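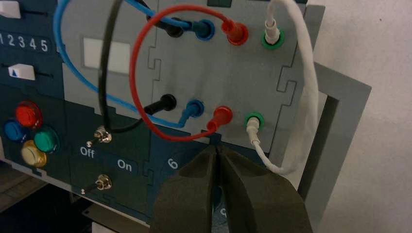 Patch cables on the training panel, with a plug in every socket.

Home | News | Workshops | Join | Contact

Sockets, sliders and a lot of cable
7 Jun 2026, by the Letent Workshop newsletter team

The electronics bench at Letent has a training panel on it, and we are thrilled! It came to us through the Kaltham equipment swap after a long wait (we first asked in November), and it has hardly had a quiet evening. If you've only ever met a circuit as a drawing on paper, do come and have a go at this one.

The best bit is how much you can follow with your eyes. The sockets come in black, blue, red and green, in two rows, and a patch cable makes the join between any two points you like. Take the red cable looping over the grey plate — both its ends are on the panel, one in the upper red socket and one in the lower, so you can trace the whole run with a fingertip. The cables in the green sockets are white, which catches out nearly everyone on a first go, so please read the socket and ignore the colour of the lead.

There are slider knobs and toggle switches to play with too, and our beginners' sheet begins with those before moving on to the cables. We've printed 19 copies and they live in the drawer under the bench. Please put them back when you're done, and do scribble on them if a step is unclear (the Andosness group did this with their own sheet and it's far better for it).

Beginners' evenings are open to all members and you needn't bring a thing. If you have spare patch cables at home, long ones especially, we'd love them. The box is by the Zupan Room door.

Contact: use the form on the Join page | © 2026 Letent Workshop | Back to top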